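작업대 상판 · 트레스티츠(Trestitz) 무광 브라운
공급: Disley

제품 개요
트레스티츠는 조립, 검사, 소형 부품 작업에 쓰는 직사각형 작업대 상판입니다. 표면은 매끄러운 무광 갈색이며, 조명이 바로 위에 있는 자리에서도 눈부심이 적습니다. 상판만 따로 주문할 수 있고, 기존에 쓰던 프레임에 얹어 고정하는 방식입니다. Gutis 프레임을 쓰고 있다면 고정 구멍 위치가 그대로 맞습니다. 다른 프레임은 주문 전에 도면을 보내 주시면 확인해 드립니다.

크기와 주문 단위
기본 깊이는 700mm, 1,100mm 두 가지입니다. 폭은 주문할 때 지정하며 300mm 단위로 늘릴 수 있습니다. 깊이 700mm는 벽에 붙여 한쪽에서만 작업하는 자리에 많이 나갑니다. 장비를 뒤쪽 가장자리에 고정하고 앞쪽을 작업 공간으로 비워 두려면 1,100mm를 선택하십시오. 주문 제작품이므로 결제 후 출고까지 영업일 기준 17일이 걸립니다. 폭이 같은 상판을 여러 장 주문하면 한 번에 묶어 출고합니다.

표면
무광 마감이라 작은 부품의 윤곽이 반사광에 묻히지 않습니다. 색은 브라운 한 가지입니다. 갈색 바탕에서는 밝은 먼지나 가루가 눈에 잘 띄고, 손이 자주 닿는 가운데 부분에는 얼룩이 어둡게 남을 수 있습니다. 사용에는 문제가 없지만 외관이 중요한 전시용 자리라면 미리 감안하시기 바랍니다.

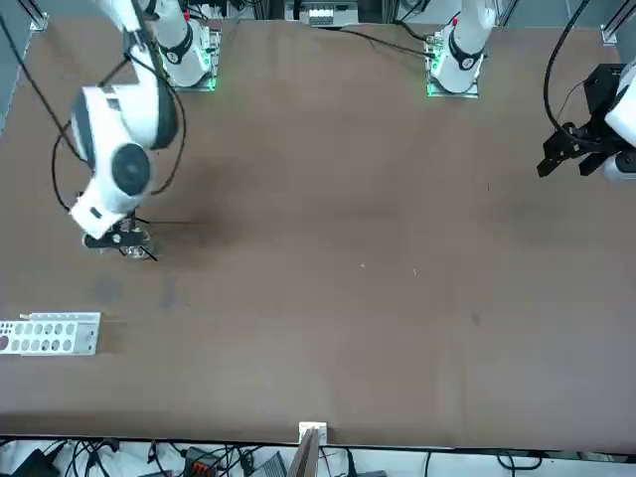
Oluwaseun Uzor: 깊이 1,100mm를 1월부터 쓰고 있습니다. 무광인 점은 만족합니다. 나사나 핀을 떨어뜨려도 금방 찾습니다. 다만 손자국은 생각보다 잘 남습니다. 마른 천으로는 번지기만 해서 지금은 물을 조금 묻혀 닦고 바로 말립니다. 모서리 마감은 한쪽이 약간 거칠어서 사포로 직접 다듬었습니다. 색상이 하나 더 있었으면 합니다. 밝은 회색이면 한 장 더 사겠습니다.

손자국과 얼룩은 물에 적셔 꼭 짠 천으로 닦고 마른 천으로 마무리하십시오. 기름 성분은 중성세제를 희석해 닦습니다. 연마제가 든 세제와 거친 수세미는 사용하지 마십시오. 문지른 부분에만 광이 생기며, 한번 생긴 광은 되돌릴 수 없습니다. 모서리가 거친 제품은 수령 후 사진과 함께 알려 주시면 교환해 드립니다.

설치
상판을 프레임에 올린 뒤 네 모서리의 볼트를 가볍게 조이고, 수평을 맞춘 다음 끝까지 조입니다. 폭이 긴 상판은 두 사람이 들어야 합니다. 장비 고정용 구멍은 주문서에 위치를 표시하면 가공해서 보내 드립니다. 직접 뚫을 때는 윗면에 보호 테이프를 붙이고 위에서 아래로 뚫으십시오. 가장자리에 너무 가까운 구멍은 갈라짐의 원인이 되며 교환 대상에서 제외됩니다.

케이블은 뒤쪽 가장자리로 모으는 배치를 권합니다. Mac Suibhne 케이블 받침을 함께 주문하면 상판 아랫면에 나사 구멍을 미리 내 드립니다. 받침은 상판과 별도로 포장되며 나사가 들어 있습니다.

함께 주문할 수 있는 품목
Gutis 작업대 프레임
Mac Suibhne 케이블 받침
모서리 보호대(검정)
표면 보호 매트

반품
표준 폭 제품은 포장을 뜯지 않은 상태에서만 반품할 수 있습니다. 구멍을 가공한 상판은 반품되지 않습니다. 운송 중 파손은 수령 당일 알려 주십시오.

견적 및 도면 문의: Disley 작업대 담당 Rónán Gallagher
페이지 수정일: 19/10/2022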